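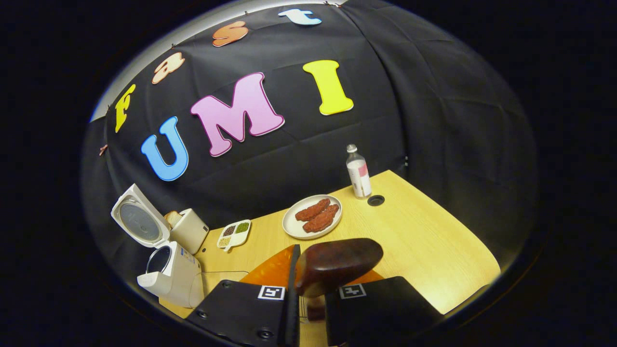 slowlentil wrote: You want the soya soaked overnight or leave it out, full stop. Rice is done long before a dry soya bean has even thought about it. Same with the red ones.

Re: Mixed beans + rice in one pot, what goes in when
Pliliseo Boards > Everyday Cooking > Rice cookers
April 29, 2025

tidepool_9
Ok but overnight is exactly what I'm trying to get away from. I want to come in, measure, lid down, go away. Mung beans I can do that with already. It's the others. Currently keep the lot in a little divided tray by the cooker so I can tip in a bit of each, and the soya is the only one that comes out like gravel.

Rice is 300 g, beans 152 g all together (yes weighed, yes I know). Water to the line and then a splash.

mrs_crumpet
152! love it. I use a mug

slowlentil
A bit of each is your trouble then. They don't take the same time so why would they go in the same time. Mung — no soak, in with the rice. Red beans, soak AND boil hard on the hob before they go anywhere near a rice cooker. That's not me being fussy, if they're kidney beans they can make you properly ill undercooked, and a cooker on keep warm won't sort it.

tidepool_9
They're the small dark red ones from Darko, bag just says red beans. No idea if that's kidney or adzuki tbh

slowlentil
Then treat them as kidney till you know. Soak, chuck the soaking water, fresh water, boil hard, then simmer till soft right through.

hobnob_rota
Bit over the top surely. My mum put adzuki straight in with the rice for years and no soak.

slowlentil
Adzuki, fine. OP doesn't know it's adzuki. Different thing.

hobnob_rota
Fair. Still think the soaking business gets overdone on here, every single thread. For mung and adzuki I've never noticed a differnce.

tidepool_9
Right, have gone through it all again with everything out on the table. Lid up first, so I stop knocking it with my elbow. Beans at the back, rice in the tub at the front, ladle to hand.
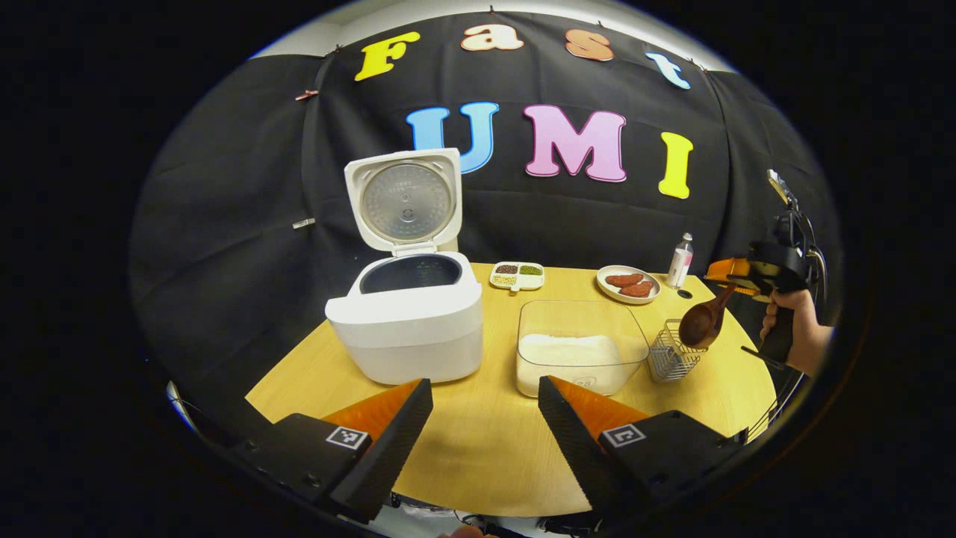 Rice, beans and an open cooker.

mrs_crumpet
Ooh I like the tray. Mine are in jam jars and I can never find the one I want. Do you leave it out all week? I'd get weevils I bet

tidepool_9
Only put a few days' worth in it, rest stays in the bags in the cupboard. No weevils so far, touch wood.

gaslamp_tom
Question about the rice. Do you wash it in the pot or seperately? Always told not to wash in the inner pot because it scratches the non-stick. I've got a Berkavix and the coating's going in patches after 2 years of doing just that.

hobnob_rota
Wash in the pot, always have. You'd have to be swirling it with gravel.

slowlentil
Or with soya beans apparently

tidepool_9
Ha. I do it in a sieve now. Tap, swish, drain, leave it 5 minutes, in. And a wooden spoon to serve, never metal.

gaslamp_tom
Sieve it is then. Too late for mine but there we go. Are replacement pots a thing?

mrs_crumpet
I got one for my old Policarpio, took ages to come and cost nearly what the cooker did. Wouldn't again

gaslamp_tom
Typical

tidepool_9
Back to the beans for a sec — if I do a big batch of soya and red on the hob on a Sunday and freeze in small tubs, can they go in frozen with the rice? Or do they cool the water down too much and mess up the timing?

slowlentil
Defrost first. Frozen lump in the middle and you get a ring of hard rice round it. Been there. Fridge the night before, drain, spread on top, don't stir. And a bit less water than you think, they carry their own.

hobnob_rota
I go in frozen, never had a ring. Break the lump up a bit first. Mine's a small cooker mind.

mrs_crumpet
Tinned! Rinse, in at the end, lid down, done. Why is no-one saying tinned

slowlentil
Because they go to mush.

mrs_crumpet
Not if they go in at the end they don't. I have them on the side with a sausage and a bit of the rice and it's a perfectly good tea

tidepool_9
Will try frozen-but-broken-up and defrosted, one each night. Tinned as backup. Mung stays as is. Also going back to Darko to ask what the red ones are, should have done that in March when I bought them

gaslamp_tom
Post the water amount when you've got it pls, I always end up with soup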